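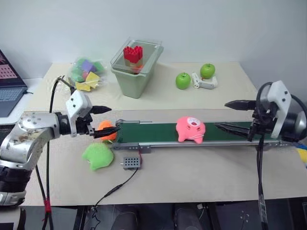
引っぱり合い停止(ひっぱりあいていし)

引っぱり合い停止は、コンベヤをはさんで向かい合った二本のロボットアームが同じ物を同時につかんだまま、どちらも放さなくなって止まる故障のことです。英語の資料では double-grip lock と書いてあったり cross-hold と書いてあったりで、決まった訳語はたぶんまだありません。この項目名も、私のまわりでそう呼んでいたのをそのまま持ってきました。すみません、もっと正式な呼び名をご存じの方は直してください。

私は双腕のコンベヤ作業台を長くさわってきた側の人間で、この故障には何度も付き合わされています。なので以下は、なるべく一般的な説明をしながら、ところどころ自分の見聞きした話が混ざります。百科事典としてはどうなのかと思いつつ、現場の話がないと伝わりにくい故障なんですよね、これ。

概要

双腕の受け渡し作業では、片方のアームがベルトに物を置き、ベルトが送り、反対側のアームが取る、というのが基本の流れです。ところが実際には、置く側の指がまだ物に触れているうちに、取る側が「来た」と判断してつかみに行ってしまうことがあります。硬い箱ならここで力の値がはね上がって、すぐ保護停止がかかります。ところが相手がぬいぐるみや布の袋だと、引っぱられても伸びるので力がなかなか上がりません。その間に両方の制御が「把持成功」の状態へ進んでしまい、お互いに相手が放すのを待ちはじめます。

つまり、止まってはいるけれどエラーは出ていない、という時間がしばらく続くわけです。画面はふつうの待機中に見えます。私がこの故障をやっかいだと思っている理由はほとんどここに尽きます。赤いランプもつかないし、ブザーも鳴らない。作業台の横でお茶を飲んでいて、なんだか静かだなと思ったら止まっていた、ということが本当にあります。

名称について

引っぱり合い停止と「挟み込み」は別のものです。挟み込みは物がベルトとローラーのすき間に入る故障、または人の手や衣服が機械に挟まれる事故のことで、原因も対処もまるで違います。保守記録にひとまとめに「挟まり」と書かれていることがあって、あとから数えなおすときに泣きました。記録をつける方は、どうか分けて書いてください。

Hikau という協調制御ソフトの利用者のあいだでは「綱引き」とも言います。かわいい呼び方ですけど、口頭で「綱引きしてる!」と言えば部屋じゅうに通じるので便利です。Skondel のコンベヤ制御器の説明書には「受け渡し未完了」という項があって、ここに書いてある症状の後半がほぼ引っぱり合い停止にあたります。ただし Skondel の制御器はベルトのことしか知らないので、アームが物を握ったままかどうかは書かれていません。

起こるしくみ

順を追って書くとこうなります。

置く側のアームが物をベルトの端に降ろします。指を開く命令が出て、開ききる前に「置いた」という信号が送られます。この「開ききる前に」が曲者で、サイクルを短くするためにわざと早めに信号を出す設定にしている台がとても多いんです。硬い物だけを扱っているあいだは、これで困ることはまずありません。

ベルトが動きだします。毛足の長い物だと、指の先に毛がからんでいて、物の頭だけが進み、お尻が残ります。物が斜めになります。

取る側のカメラは物の中心を見ています。斜めになって伸びた物は見かけの中心も前にずれるので、本来よりも早く「取れる位置に来た」と判断されます。そこで指を閉じます。閉じれば何かに当たるので、把持成功です。

同じころ、置く側では別のことが起きています。指の開き具合が目標に届いていないので、制御が「まだ放していない」とみなして、安全のために動きを止めて保持に入ります。保持中は相手の完了を待ちます。取る側は取る側で、置く側が退避したという信号を待っています。これで輪ができあがりました。計算機の世界でいうデッドロックと同じ形です。

書いてみるとひとつひとつは筋の通った動きなんですよね。早めに信号を出すのも、中心を見るのも、開ききらなければ保持するのも、それぞれ単独なら良い設計です。組み合わせたときだけ困ったことになります。

起きやすい条件

物の性質でいえば、やわらかくて、毛が長くて、軽い物。これがいちばんです。私のところではぬいぐるみを試験物に使っていた時期が長く、ふわふわした毛のものは目に見えて発生が増えました。同じぬいぐるみでも、毛足が短くてころんとした形のブタなどはわりと素直に流れてくれます。丸いので転がるという別の悩みはありますけど。

リンゴのような表面のなめらかな物では、私は一度も見たことがありません。つるっと抜けてしまうので、起きるとしたら落下のほうです。ブロックや発泡材の積み木も同様で、指が引っかかる穴でもあいていないかぎり心配はいらないと思います。

設備の性質でいえば、ベルトが短い台で起きやすいです。二本のアームの届く範囲が重なっているからで、重なりがなければそもそも同じ物を同時につかむことができません。Grovora が出している据え付け手引きでは、受け渡し区間のすき間を70ミリ以上取るようにすすめていて、私もこの値を目安にしています。狭い机の上に二本とも載せるとどうしても足りなくなるので、そういう台では動作の順番のほうで守ることになります。

指の形も関係します。細長い指は小物には強いのですが、毛を巻き込みやすいです。指先に滑り止めのゴムを貼ると握りは良くなり、放れは悪くなります。これは本当に悩ましくて、貼ったりはがしたりを何度やったかわかりません。

あとは空気の乾いた時期。静電気で毛が指に吸い付くんです。私は最初これを信じていなくて、気のせいだろうと言っていたのですが、加湿器を置いたら減ったので考えを改めました。とはいえきちんと条件をそろえて比べたわけではないので、ここは話半分でお願いします。

見分け方

止まっている台を見て、引っぱり合い停止かどうかを判断するには、まず物を見ます。両側の指が同じ物に触れていて、物が横に伸びているか傾いていたら、まずこれです。

次にベルトの音を聞きます。ベルトが回っているのに物が進まないときは、物の下をベルトが滑っています。こすれる音がします。この状態が長く続くとベルトの表面に毛がたまり、あとで別の物まで滑るようになるので、早めに止めてください。ベルトも止まっているなら、制御器の側が時間切れで先に降りたということです。Skondel の初期設定では6秒で時間切れになります。

記録のほうでは、両方のアームの把持状態がどちらも「成功」になっていて、そのあとに待機の行だけが延々と並んでいるのが特徴です。エラー番号で検索しても何も出てきません。初めて調べる人はたいてい、ここで半日ほど使います。私も使いました。待機の行の長さで並べかえるのが早道です。

まぎらわしいものとして、通信の途切れによる停止があります。これも静かに止まりますが、片方のアームだけが物を持っていて、もう片方は何もつかんでいないことが多いです。ケーブルの差し込みを確かめて、緩んでいればそちらを疑います。コンベヤまわりは線が机の上を這いがちで、アームの動きに引かれて抜けることもあるので、私は見分けがつかないときは先に線を見るようにしています。

危険性

ここからが大事なところです。引っぱり合い停止そのものは静かな故障で、物が傷む以外の被害はあまりありません。危ないのは、そのあとに人が手を出すときです。

止まっているように見えるアームは、実際には力をかけたまま待っています。物が伸びていれば、そこにばねのように力がたまっています。この状態で物を手で引き抜くと、置く側は「放れた」と判断し、退避の動きをすぐに始めます。取る側も退避の信号を受けて、持ち上げの動きに入ります。つまり、人の手が二本の指のあいだにあるちょうどそのときに、両方が同時に動きだすのです。しかも動きだしに予告がありません。

Văduva の試験室で起きた一件は、まさにこの順番でした。金曜の夕方、帰りぎわに台が止まっているのに気づいた作業者が、電源を落とさずにぬいぐるみだけを取ろうとして、手の甲を指の外側で打たれています。幸い打ち身で済みました。速度を落とした設定で動かしていたのが効いたのだと思います。私はその台の調整を手伝っていたので、聞いたときは背中が寒くなりました。だって、私も同じことをしたことがあったからです。たまたま動かなかっただけで。

そのあと同じ部屋の保守記録を読み返したら、引っぱり合いと思われる停止が五月だけで14回を超えていました。そのうち、停止ボタンを押してから手を入れたと書いてあったのは3回だけです。残りは書いていないだけかもしれませんし、押していなかったのかもしれません。書いていない以上、私は後のほうだと思って対策を考えることにしました。

小型のアームだから大丈夫、と考える人がいます。たしかに大型のものに比べれば力は弱いです。でも指先は細く、細い物で押されれば同じ力でも痛いですし、顔を近づけてのぞき込んでいるときに動かれたら、弱いかどうかはもう関係ありません。物が斜めになって止まっていると、人はどうしても顔を寄せて見たくなるんですよ。わかります。でもやめましょう。

発生したときの対応

手を入れる前に、両方のアームとベルトを必ず停止状態にします。片方だけでは足りません。もう片方が信号待ちから抜けて動くことがあるためです。非常停止が系統ごとに分かれている台では、全部押します。一つのボタンで全部止まる配線になっているかどうかは、止まってから考えるのでは遅いので、据え付けのときに確かめておくものです。

止めたら、指が力を抜いたかどうかを見ます。機種によっては、停止しても指だけは握ったまま残ります。物を落とさないための設計で、それ自体は正しいのですが、この故障のときには邪魔になります。手動で指を開く操作がある機種なら、取る側から開きます。置く側から開くと、伸びた物が取る側へ跳ねて、ベルトの向こうへ飛んでいくことがあります。私は棚の下までぬいぐるみを追いかけたことがあります。

物を外したら、指先に毛が残っていないかを見ます。残っていれば取ります。これを忘れると次の一個でまた同じことが起きます。ベルトの上の毛も粘着ローラーで取っておきます。

再開のときは、続きからではなく最初の姿勢に戻してからにします。Hikau には「前回の続きから」という親切なボタンがあって、つい押したくなりますが、このボタンは把持成功の状態を覚えたまま再開します。何も持っていないのに持っているつもりのアームが、宙で受け渡しを始めます。見ているぶんには少しおかしいのですが、そのまま次の物の上に降りてくるので笑いごとではありません。

最後に記録です。時刻、流していた物、どちらのアームがどのくらい指を開いていたか。この三つがあればあとで役に立ちます。面倒でも書いてください。

対策

制御での対策

いちばん効くのは、「置いた」の信号を、指が開ききったあとに出すよう変えることです。サイクルは少し延びます。延びるのが嫌で早めに出していたわけなので、ここで揉めます。私の経験では、止まって人が片づける時間のほうがずっと長いので、差し引きでは得になりました。

次に、受け渡し区間に先着の取り決めを入れます。どちらか一方のアームだけがその区間に入ってよい、という札のようなものを置いて、札を持っていない側は指を閉じないようにします。鉄道の単線区間のタブレットと同じ考えです。古い知恵ですけど、よくできています。Hikau では区間の設定画面で指定できますが、初期状態では切れているので、自分で入れる必要があります。

待機に時間の上限をつけるのも忘れずに。両方が把持成功のまま待っているという組み合わせは、正しい動作の中では絶対に出てこないので、見つけしだいエラーにして構いません。音も鳴らしましょう。静かなのがいけないんです。

エラーにしたあと自動で指を開かせるかどうかは意見が分かれます。開けば輪はほどけますが、ちょうど人が手を出しているところかもしれません。私は、自動では開かず、止めて知らせるだけにする派です。

物理的な対策

アームの間隔を広げられるなら広げます。広げられないなら、ベルトの途中に低い仕切りや目印をつけて、取る側の届く範囲を物の長さぶんだけ下がらせます。カメラの判定も、物の中心ではなく後ろの端が線を越えたら取る、という形に変えると、斜めになった物で早とちりしなくなります。これは手間のわりに効果が大きくて、個人的には大好きな直し方です!

指先は、毛のある物を扱うなら滑り止めを減らして、開くときに少しだけひねる動きを足します。からんだ毛がほどけます。ひねりすぎると物が回って向きが変わるので、加減は物ごとに試すしかありません。

人の側の対策

手を入れる前に止める。結局これなのですが、「必ず止めてください」と貼り紙をしただけでは続きませんでした。停止ボタンが作業台の奥にあったからです。物に手を伸ばすより遠いところにボタンがあったら、そりゃ押さないですよね。手前に移したら、押したという記録がちゃんと増えました。再開の手順も長いとみんな停止をためらうので、最初の姿勢に戻すところまでを一つの操作にまとめておくといいです。

それと、机の上に関係のない物を置きっぱなしにしないこと。アームが急に動いたときに弾かれますし、手をつく場所がなくて体勢を崩すもとにもなります。試験物の予備をベルトのすぐ脇に並べておくのは、私もよくやってしまいます。流す順に並べておくと楽なんですよ。でも取るたびに手がアームの範囲に入るので、本当は箱に入れて離しておくべきです。

よくある誤解

「力の上限を下げれば防げる」というのをよく聞きます。下げれば早く保護停止がかかるのは確かですが、やわらかい物では上限に届く前に伸びきらずに止まってしまうので、あまり変わりません。そのうえ、普段の把持で物を落とすようになります。上限は人への安全のために決める値で、この故障の対策として動かすものではないと私は思います。

「学習で動くアームなら起きない」というのもあります。手本を見せて覚えさせた動作の場合、決まった信号を待つわけではないので、たしかに輪はできにくいです。ただ、手本の中に両側で同時に触れている場面が混ざっていると、それも覚えます。手本を取るときに、つい両手で物の向きを直してしまうことがありますよね。あれが効いてきます。二本で引っぱったまま小刻みに震えつづける、という違った形の引っぱり合いになり、こちらは完全には止まらないぶん、かえって見つけにくいです。この型を引っぱり合い停止に含めるかどうかは人によります。私は含めて数えています。

「ベルトを止めてから取ればいい」。はい、そのとおりです。止めてから取る方式では発生がぐっと減ります。ただゼロにはなりません。指に毛がからんでいれば、ベルトが止まっていても両側でつかむことはできてしまいます。

点検の目安

毛のある物を流す台では、私は始業前に指先とベルトの端を見ています。ベルトの端のローラーまわりは毛がたまりやすく、しかも上からは見えにくいので、横からのぞきます(もちろん電源を切って)。アームの関節の擦り傷や汚れは動作には関係ないことが多いのですが、いつもと違う位置に新しい傷があったら、どこかに当たっているということなので、記録をさかのぼってみる価値があります。

あと、受け渡し区間の設定は、物の種類を変えるたびに見なおしてください。硬い物からやわらかい物に変えた日がいちばん起きます。逆の順番だとほとんど起きません。

未解決の点

伸びる物の「放れた」をどう検出するかは、まだ決め手がないように思います。指の開き具合だけでは毛のからみがわかりませんし、カメラでは指の陰になって見えません。指先に触覚のセンサーをつける方法は有望そうですが、私が試したものは毛の一本二本には反応しませんでした。良い方法をご存じの方の加筆をお待ちしています。

発生率の統計も、ちゃんとしたものを見たことがありません。上に書いた Văduva の回数は一つの部屋の一か月ぶんで、しかも記録の書き方がばらばらなので、ほかの台にそのまま当てはめないでください。

関連項目

受け渡し未完了
保護停止
デッドロック
空つかみ
コンベヤ追従
非常停止の系統分け
柔軟物の把持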